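Matolgate Winter Gloves: notes on the collection

Children's gloves, laid out on a table and sorted into pairs before they go back in the bin for winter.
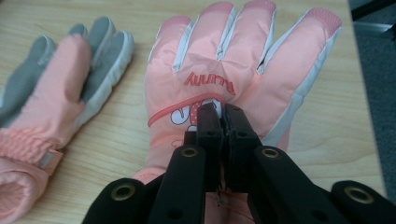

What's in the folder

There are 214 short clips in all, and 103 of them are of padded gloves like the pink ones with the white piping. The rest are knit gloves and mittens, which are a whole different story when it comes to finding the thumb. I started gathering them in July — yes, gloves in July, my family had plenty to say — and kept going whenever a new bag turned up.

How the gloves are labeled

Each glove gets a color, a left or right, and a side. "Palm up" means the grip material is showing, and "back up" means you're looking at the plain padded fingers. A pair can have one of each, so please don't assume that two gloves lying together match in this column!

Known gaps

5 clips have no partner glove at all, and 2 have left and right swapped in the label file. I'll fix those once I've gone through the last bag again — slowly, with tea.

Corrections are very welcome. Send them to Afiq Pillai.

Last updated Nov 20, 2024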